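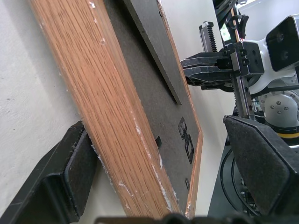 The Storwood open day starts at 10, according to the flyer, and at 10:25 according to the man with the key. By then there were enough of us in the parking lot to form a line, and since the line had no obvious front, we formed two.

Storwood, for those who haven't driven past it on the way to somewhere else, is a picture framing works on the far side of Clulleck. It opens to the public one day in June. Admission is free, parking is free, and coffee is a dollar, payable into a jar marked TEA.

We were put into groups. Mine was led by Trevor Sedgwick, who has worked there long enough to refer to machines by the name of whoever used to run them. The big miter saw is Dennis. I spent the first ten minutes thinking Dennis was going to join us.

The tour goes in the order the work goes, which I appreciated. You start in the molding store, a long cold shed with lengths of wood standing in racks up to the roof. Storwood lists 605 moldings in its catalog. Trevor told us that most of the orders are for seven of them, and that the rest are kept "for the look of the thing." He pulled out a length of something gold and knobbly and asked who would have it in their house. One woman put her hand up. He told her it had been discontinued and put it back.

Next is the cutting room. Dennis was running, so this part was done in mime. I believe Trevor explained how the two blades come down together to make both halves of a corner, though he may have been telling us where the restrooms were. The offcuts drop into a bin, and visitors are welcome to take some home. I took three, none of which match, and I have plans for them that I can't defend.

Joining was the best stop by a long way. A corner gets glue, then goes onto a machine that drives V-shaped nails up from underneath with a thump you feel in your shoes. A boy of maybe nine was allowed to press the pedal. His father was allowed to press it too, after asking twice.

Then came veneer. I have lived most of my life among oak that turns out to be oak on the outside only, and Trevor was kind about it. A good veneer, he said, moves less than solid wood and will hang flat for years. What it won't forgive is being knocked at the edge, where a chip shows up pale and keeps growing every time somebody picks at it. He looked around the group to see who the pickers were. I put my hands in my pockets.

His fixes, which I wrote down on the back of the flyer:

- Small chip: wax filler stick, warmed in the hand, wiped off along the grain.
- Lifting edge: wood glue on a slip of paper, masking tape over it, leave it until tomorrow. "Tomorrow" was said with some force.
- Scuffs: furniture marker, one shade lighter than you think.
- Backing board gone wavy: replace it. Don't iron it. People iron it.

Lunch was a sandwich van run by a couple called Chareonsuk, who had brought a very good green curry and a tray of egg salad. The egg salad was for the locals, they said. The locals ate the curry – all of it, before half past twelve.

The afternoon talk, "Glass and You," was given by a visitor from Tidard, the glass supplier. It had 1033 slides, or possibly fewer. I did learn that you should spray the cloth and never the glass, and that I have been doing this wrong in every home I've ever had.

The shop at the end sells seconds at very fair prices. I bought a plain black frame with a scratch that I couldn't find in the shop and could find at once in my kitchen. There was a raffle for a custom frame worth $200, won by the woman who liked the gold one.

Wear flat shoes, bring small bills for the jar, and ignore the flyer's map, which has the railroad on the wrong side. If you want the pedal, stand near the front and look young.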